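The comfort of a sorted tray

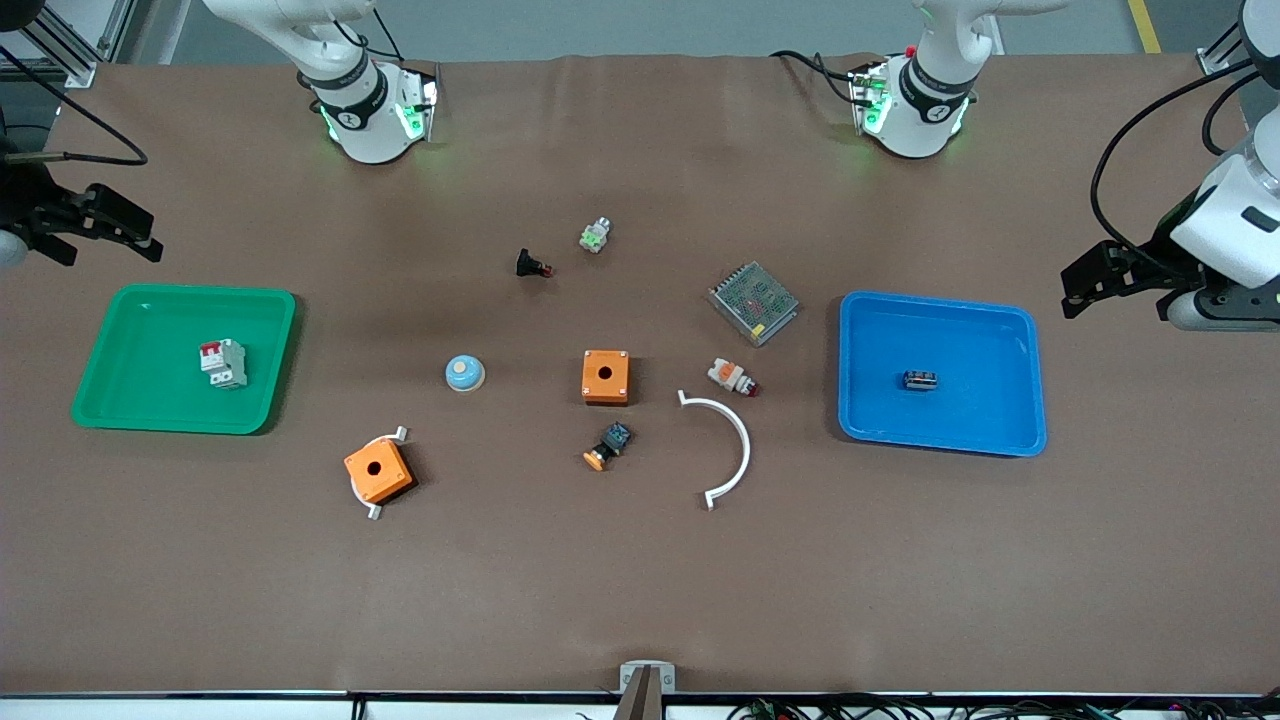 Words by Gwen Softić, home and workshop columnist

There is a particular kind of afternoon, usually a wet one, when I decide that the box of electrical bits has gone on long enough. Every household that has ever mended anything owns such a box. Mine came with me when I moved to Cilholm, and it had grown quite heavy by then — terminal blocks, push buttons, connectors, and a circuit breaker I was certain I would want again one day.

My method is an old one and needs very little. Tip the parts out on a big table, with a cover on it if you are fond of the wood, and set a tray at either side. A green one and a blue one do nicely, as you soon stop having to think about which is which. Start with one piece in each, the bulky breaker here and a little black component with screw terminals there, and the rest of the muddle begins to look a good deal friendlier.

Do choose trays with a raised rim. Small buttons tip over and roll, and I have spent more of my life than I care to admit feeling about under the dresser for them. Mine cost next to nothing from Plodis, and they have lasted five years of being knocked about.

I like to stop for tea when the middle of the table is half clear, and then carry on until supper. By September the box will be full again, I dare say, and I shall be rather pleased to see it.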